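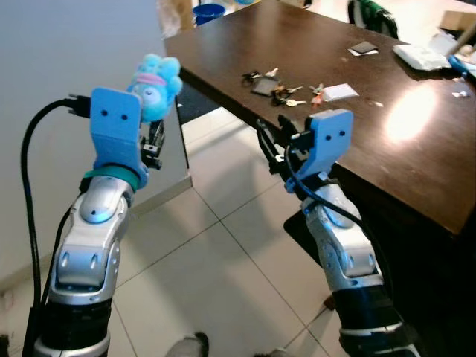
The table by the door

Reading time: 7 minutes

2022-06-13

Most homes have a place where pockets get emptied. In some it is a hall stand bought for the purpose. More often it is whatever flat surface stands closest to the front door, and the household has never discussed it. Keys go down first, then the phone, then whatever card was needed to get through the last gate or turnstile of the day.

I have been writing about the insides of houses for 10 years, and the entry table is the piece of furniture I get the most letters about. Readers send measurements of their halls. They want to know whether a bowl is better than a tray, and whether hooks are better than both. A good number want to know what to do about a partner who puts everything in the fruit bowl.

The table itself is usually a hand-me-down. People spend money on a sofa or a bed, and the table near the door is what was left over when the dining suite was replaced, or what came from an aunt's flat in Drendthorpe with one leg shorter than the others. Dark timber is common, because a lot of dark timber furniture was made and very little of it suits a modern living room. It ends up in the hall.

It also takes a beating. A table that receives keys every evening will show it within a couple of years. The finish goes first along the front edge, where bags are dragged off and where people lean a hip while they pull on a boot. Then come the fine marks on top, mostly from keys being slid instead of lifted.

You can repair this if it bothers you. A wax filler stick in a near colour will take care of small chips, and a cloth with a little furniture oil will darken light scuffs enough that they stop catching the eye. Larger chips need a proper filler and some patience with a fine brush. I have done it once on my own table, and the repair lasted until September, when somebody moved a bicycle past it. I haven't done it again.

Gloss finishes show scratches more than satin ones do. If the table is going to be stripped and redone anyway, satin is the sensible choice for a hall. Some readers put a sheet of glass on top. It works, though keys on glass make a noise that carries through the whole house at 5 in the morning, and a shift worker in the family will not be thanked for it.

What lands on the table is fairly predictable. The phone and the keys tend to arrive together, one often on top of the other, since both come out of the same hand. There will be a second set of keys that belongs to a car, a shed or a neighbour's house. There will be a card of some sort. And there is nearly always something soft or silly attached to a ring or a strap, because a plain key is hard to find in the bottom of a bag and a small stuffed animal is easy.

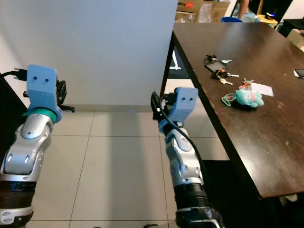

The soft ones have become much more common. A turquoise toy on a green lanyard can be spotted from across a room, which a plain brass key can't. People who work in places where everyone carries the same pass on the same strap have told me they started hanging things off theirs for just that reason. Children do it with school bags. Adults took a little longer to own up to it.

There is a practical limit. A toy much bigger than a mandarin won't fit in a coat pocket with the keys still attached, so it gets unclipped, and then there are two things to lose. Plush also gets grubby. Most small toys can be washed by hand in a basin with a drop of dish soap, squeezed in a towel and left on a windowsill overnight. Take the metal ring off first, as it may leave a rust mark on pale fabric.

Tags do the same work with less personality. A red tag on the spare set, a different colour on the set for the shed, and you have saved yourself standing on a step in the rain trying four keys in turn. Hardware shops sell them in packets. Write on the tag with something that won't rub off, and write a word that means something to you and nothing to a stranger. Never put the street address on it.

Lanyards are harder to store than keys. Left on a table they spread, and they catch on whatever is picked up next. I know of households where the phone has gone to the floor because it was lying on a loop of strap and somebody grabbed the strap. Hang them. A single hook on the side of the table, low enough that the strap clears the floor, is enough for most people.

Then there is the question of containers. The trade has noticed that people want them. The Funder catalogue lists a tray, a divided tray, a divided tray with a lid and a charging stand with a slot for cards. Ostapchuk, which made kitchen bins for a long time and not much else, now sells a felt-lined dish that looks good and holds one set of keys and one phone. For two adults it is too small.

I tried a Zunum tray over the summer. It is bent plywood with a cork base, shallow, with a lip on three sides. The open side faces the front of the table so that things can be slid off into the hand. I liked that more than I expected to. The cork stopped the sliding marks and cut down the noise. It did collect receipts.

Receipts, flyers and loose coins are what ruin an entry table. The keys were never the trouble. A household can leave six or seven daily items lying in the open and still find any of them at a glance, provided the paper stays off. Once mail starts to settle there the keys are underneath it by the weekend. A separate spot for paper, even a clip on the wall, does more good than any tray.

Cards are the exception, being small and flat enough to vanish. A white card on a dark surface is easy to see. A dark card on a dark surface is gone, and I have heard from a reader who ordered two replacement transit passes before finding all three under the phone. A strip of bright tape on the back fixes it. So does keeping the card in the same place every night, though anyone who could do that wouldn't be writing to me.

Placement matters more than size. The table should be reachable without taking a second step once the door is closed. If you have to walk past it and turn back, you won't use it, and the kitchen bench will become the table instead. In open-plan homes where the front door gives straight onto the living area, a low bookcase or a partition can mark off enough of a hall for the purpose. Keep the passage wide enough for a person with a grocery bag in each hand.

Height is a matter of taste. Standard dining height is comfortable for most adults and for older children. Side tables are lower, and toddlers can reach them, so keys on a side table may turn up later in the toy box or in a shoe. A house with a dog that likes plush has its own reasons to go higher.

Light is worth some thought too. Plenty of halls have one fitting at the far end and the table sits in its own shadow. A small lamp with a warm bulb is enough. If there's no power point handy, the stick-on battery lights meant for cupboards do the job, and rechargeable ones have become cheap.

Security comes up in letters every winter. Keys should not be visible from the street or within reach of a mail slot, and car keys least of all. If your table stands right under a glass panel, move the keys to a drawer or turn the table around the corner. It takes an afternoon to break the old habit and a week or two before everyone stops looking in the wrong place.

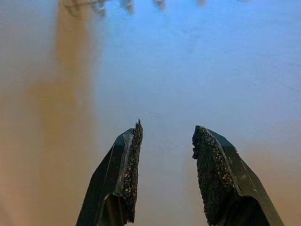

Should keys and a phone be kept in the same spot?

It's fine for most people, and it helps, because one is a reminder to pick up the other. Put the phone down first or beside the keys, face up, so the screen isn't rubbing against metal. If the phone charges overnight in another room, leave the keys by the door and don't try to combine the two.

A last word on tidying the thing. Once a month I take everything off, wipe the top with a damp cloth, dry it, and put back only what gets carried out of the house on an ordinary day. Last time that left behind a key for a padlock we no longer own, a dead pen and a luggage tag from a trip to the coast. The key is in a jar with the others now – I still can't throw out a key.

Related stories

Hooks, rails and pegs: what a plaster wall will hold
Is it worth refinishing a dark timber table?
Washing small soft toys by hand
The kitchen bench after school
A narrow hall in Drendthorpe, before and after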